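Nelteo brings bench robots to Hultdale laptop refurbishment workshop

HULTDALE, September 28, 2024 – Nelteo, which repairs and resells used office computers, has put robot arms to work on the inspection benches at its Hultdale workshop. The arms take over the repeated checks that staff used to do by hand on every laptop that comes in. Technicians keep the repairs, the final grading and the decision on whether a machine is fit to sell.

The system was supplied by Kumia and set up over the summer with help from the people who work at the benches. It went into daily use in September after a trial of 17 weeks. There are three benches with arms, and a further six where the work is still done entirely by hand.

Until now, a technician at Nelteo spent a large part of each shift on the same short list of jobs: looking over the case for dents and cracks, going along the keyboard for worn or missing keys, checking the hinges and noting it all down on a form. The arm now does the looking and fills in the form. The technician reads the result on a screen, agrees with it or changes it, and picks up the laptop only if it needs opening.

"Most of us had sore necks by the afternoon from bending over keyboards," said Sheena Baxter, who leads the bench team. "I was worried the arm would set the pace and we would be running to keep up with it. We asked for a button that lets the technician hold the next job until they are ready, and we got it. I use it a lot."

No jobs have been lost as a result of the change, and Nelteo has told staff in writing that none will be. Seven members of the team have been trained to set up and restart the arms, and they are paid at a higher grade for it. Two-person lifting of incoming crates is not affected.

Technicians can overrule the arm at any point. During the trial they did so most often on scratches, which the system tended to mark too harshly, and on keys with faded lettering. Kumia has since changed the settings for both.

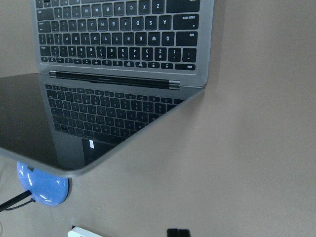
Keyboards are the part of the check that takes the most care. A laptop can reach the bench facing any way, and staff no longer have to turn it round before the check starts. A silver-grey machine lying with its keys upside down to the camera, its screen open and dark, is read in the same way as one placed squarely. Reflections on glossy screens are harder to deal with, and the lights over the benches have been moved once already.

"We wanted people to spend their time on faults that need a person," said Ademir Furtado, operations manager at Nelteo. "There is still plenty to sort out. The arms are slow with older, thicker machines, and we send those straight to the hand benches for now."

Nelteo will review the work with staff before deciding whether to fit arms to any more benches. A second workshop, run by its sister firm Schmieder, will send two technicians to Hultdale to see the system in use.

About Nelteo
Nelteo collects, repairs and resells used laptops and desktop computers for offices, schools and home users. Its workshop is in Hultdale.

Media contact
Press office, Nelteo, Hultdale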